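Home | Forums | Builds | Shop Talk | Search | Log in

Drernitau Makers Board > Builds > Two-finger gripper keeps dropping the baskets

Posted Sunday, May 29, 2022 by njal_oberg

Okay, I've been at this for three weekends over at the Hillamham shared shop and I need fresh eyes. I've got an arm with a two-finger gripper, both fingers printed in black, and I want it to pick up plastic baskets by the rim and put them inside each other. Picking up works maybe four tries out of five. Letting go is the awful part. The rim hangs on the pad, the basket tips, and then everything slides all over the place.

Pads are bike inner tube, glued on. I already slowed the opening way down and it got worse!

saranya_n wrote:
Which baskets are you using? If it's the slotted kind I bet the finger tip is getting into a slot. Can you post the table the way you've got it set up?

njal_oberg wrote:
Sure, this is how I have it. Fingers are up top, and the big black basket is the one that gives me the most grief.
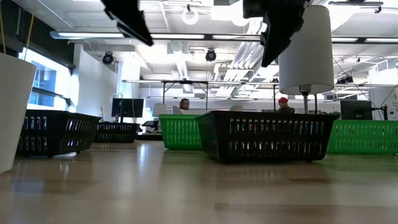 Black and green baskets on the bench, gripper over the big one.

saranya_n wrote:
Yeah, look at the long side of that big one, two rows of slots. If you come down even a little low, the edge of your pad sits right in the top row. I'd go up 5 mm and try again before you touch the speed.

imke.k wrote:
I don't buy the slot thing, sorry. Inner tube is just grabby. I had the same trouble on my Karberg arm and went through 14 sets of pads (yes, I kept them all, they're in a coffee can) before I gave up on rubber. Thin felt over foam. Lets go every time.

Also that table looks pretty shiny. Baskets are going to skate on it no matter what you do with the fingers. Put a mat down.

gemechu_a wrote:
Felt is fine until you pick up anything with weight in it. Imke, your baskets were empty, weren't they? I'm with Saranya, fix the height first. It's free.

imke.k wrote:
They were empty, and so are his, as far as he's told us!

njal_oberg wrote:
Empty for now. I want screws and small parts in them by August, so felt makes me a little nervous. Tried the 5 mm this afternoon and ran it 36 times on the big black one. Way fewer hang-ups, but it still tips when it grabs off center. Mat is next. Still not sold on felt, Imke, but I'll cut one pair and see.

tuoi_t wrote:
For the tipping, try opening one finger a hair before the other. I did that on my Boström build and it was ugly code but it worked. I can dig it up tonight if you want it.

njal_oberg wrote:
Yes please, ugly is fine!

Contact the moderators | © Drernitau Makers Board | Back to top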